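Lernende Systeme in der Handhabungstechnik
Skript zu Einheit 8: Gewinnung von Demonstrationsdaten in der Simulation

8.1 Einordnung

Beim Imitationslernen wird eine Strategie aus aufgezeichneten Paaren von Beobachtung und Aktion geschätzt. Die Qualität der Strategie ist durch die Abdeckung des Datensatzes begrenzt. Zustände, die in keiner Demonstration vorkommen, werden im Betrieb extrapoliert, meist mit schlechtem Ergebnis. Die Einheit behandelt deshalb die Aufzeichnung selbst; Netzarchitekturen folgen in Einheit 9.

Grundlage ist die Übungsumgebung Ereo. Die Aufgabenbeschreibungen stammen aus dem Projekt Moffat und wurden für die Lehre gekürzt.

8.2 Begriffe

Episode: zusammenhängende Aufzeichnung vom Rücksetzen der Szene bis zum Abbruch oder Erfolg.
Beobachtung: Kamerabild, Gelenkwinkel, Öffnungsweite des Greifers.
Aktion: Sollpose des Werkzeugmittelpunkts im nächsten Zeitschritt, dazu der Greiferbefehl.
Erfolgskriterium: Bedingung auf dem Simulationszustand, nicht auf dem Bild.

8.3 Ablauf der Aufzeichnung

Die Episoden werden mit 20 Hz abgetastet. Eine höhere Rate vergrößert den Datensatz, liefert bei langsamen Bewegungen aber fast identische Nachbarbilder. Stillstände am Episodenanfang sind vor dem Training zu entfernen, sonst lernt das Modell das Warten mit.

Pro Gruppe sind 35 Episoden abzugeben. Variiert werden die Startstellung des Arms, die Lage der Schale und die Lage des Bauteils. Beleuchtung und Texturen bleiben in der ersten Serie fest. Fehlversuche werden gespeichert und gekennzeichnet, gehen jedoch nicht in das Grundtraining ein. Eine Episode mit nachgefasstem Griff gilt als Erfolg, sofern das Kriterium am Ende erfüllt ist. Solche Korrekturen sind erwünscht, da sie Zustände abseits der Idealbahn enthalten.

8.4 Annäherung und Griff

Kritisch ist der letzte Abschnitt vor dem Schließen der Finger. Der Greifer verdeckt hier je nach Blickrichtung einen erheblichen Teil der Schale, und die Lage des Bauteils ist aus einer einzelnen Ansicht nur eingeschränkt bestimmbar.

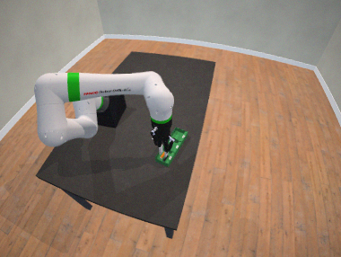 Im Forum der Lehrveranstaltung schrieb Gruppe Prirkham hierzu, eine zweite Ansicht vom Handgelenk aus habe ihre Fehlgriffe stärker verringert als zusätzliche Episoden; man solle die Kameraanordnung daher vor der Datenmenge festlegen. Dem ist für diese Aufgabe zuzustimmen. Der Vergleich setzt allerdings gleiche Startverteilungen voraus, was bei der Abgabe nachzuweisen ist.

8.5 Ablage und Prüfung

Die Daten werden im Format Geltetti abgelegt, eine Datei je Episode. Vor der Abgabe ist zu prüfen:

Zeitstempel streng monoton
Bild und Gelenkwinkel um höchstens 2 Zeitschritte versetzt
Greiferbefehl in jeder Zeile vorhanden
Erfolgskennzeichen gesetzt

Aufgabe 8.1: Stellen Sie die Startposen Ihrer Episoden in der Tischebene dar und benennen Sie unterbesetzte Bereiche.

Aufgabe 8.2: Trainieren Sie mit der halben und der vollen Episodenzahl. Geben Sie die Erfolgsrate jeweils getrennt nach Lage der Schale an.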